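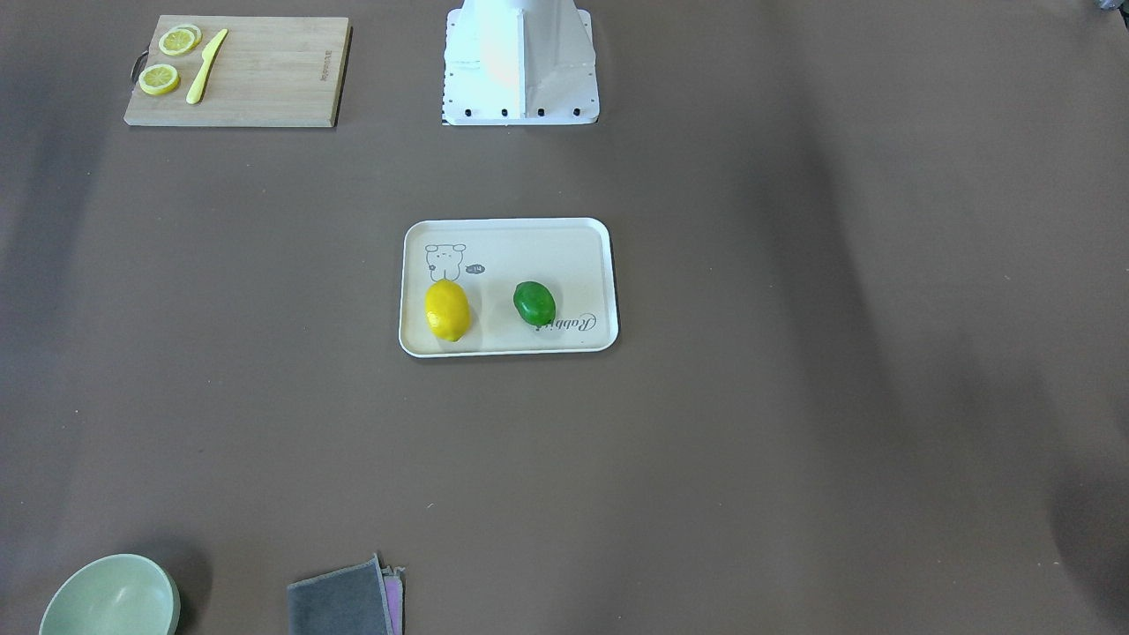

The fault that stopped the two-arm station at Grelholm had been in the logs for most of a week before anyone raised it, according to Nataša Mujić, the safety lead at the laboratory. The station handles light household items, chiefly fruit, and was running a fruit-placing routine when the right gripper closed well beyond its force limit.

"The limit was set in two places," Mujić explained. "One value was in the task file and the other was in the controller. After the January update, the controller ignored the task file and fell back to its default, and we had no alarm for that."

The intended limit was 7 newtons. The default was 30. Lemons and limes tolerated the difference well enough that the runs were recorded as successful, and over 500 cycles were completed before an operator noticed that the peel of one lemon had split.
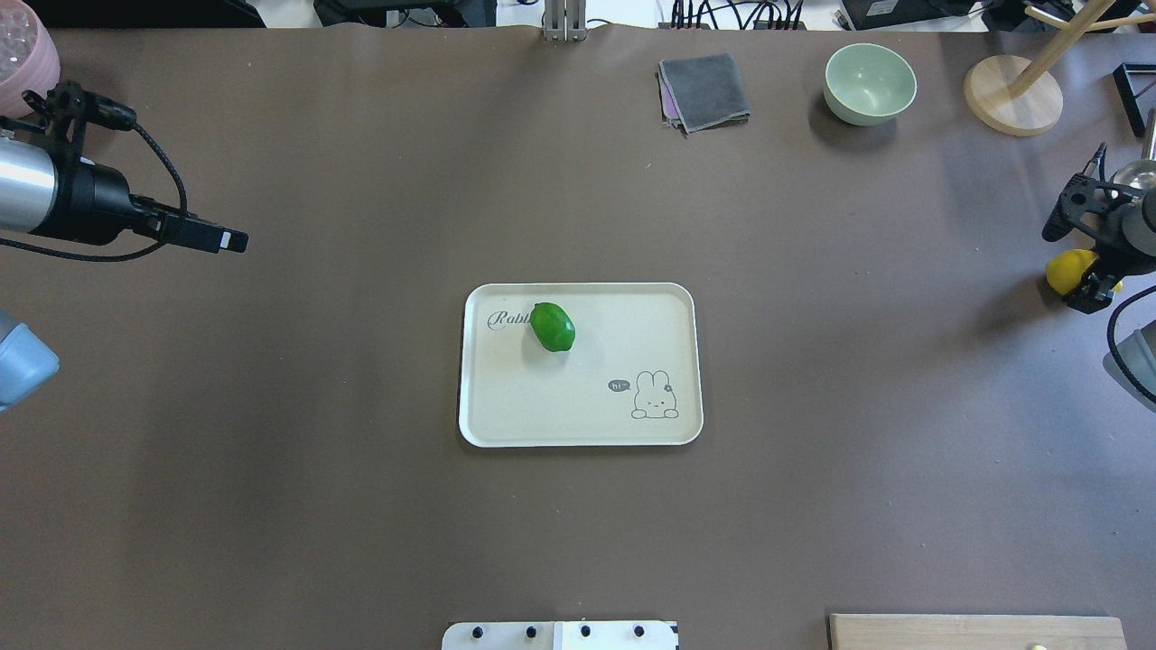

Mujić does not regard the damaged fruit as the important part of the incident. Operators at the station reach across the table between cycles to reset the items, and the procedure then in force allowed them to do so with the arms powered and paused. A hand caught at the higher setting would probably have been bruised. "Nobody was hurt, and I have written that in the report," she said. "I have also written that our procedure had very little to do with it."

A second problem came to light during the review. The stop button cut motion in both arms but left the grippers closed on whatever they held. Release had to be commanded from the operator's console, on the far side of the room. In a trial with a foam block, that took close to 60 seconds.

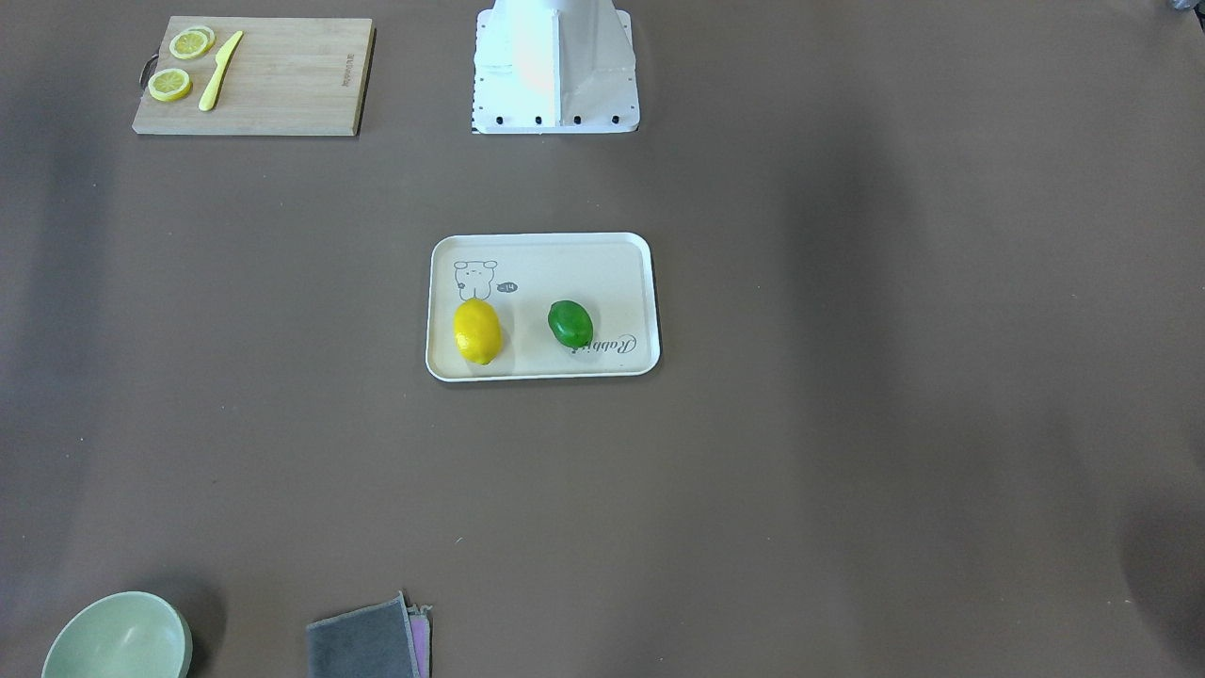 Lejla Stojanović disagreed on one point, saying that a gripper should stay closed after a stop, as a dropped object can be a hazard of its own, and that what the station lacked was a release control within the operator's reach.

Mujić accepted the argument. A manual release has since been fitted on each side of the table, and the stop behavior is unchanged. The force limit is now read back from the controller before every run, and a mismatch prevents the arms from starting. Resets are carried out with arm power off.

The same controller software is in use at the Andska site, where the check was installed on Sunday. Mujić expects the older logs from that site to be reviewed next.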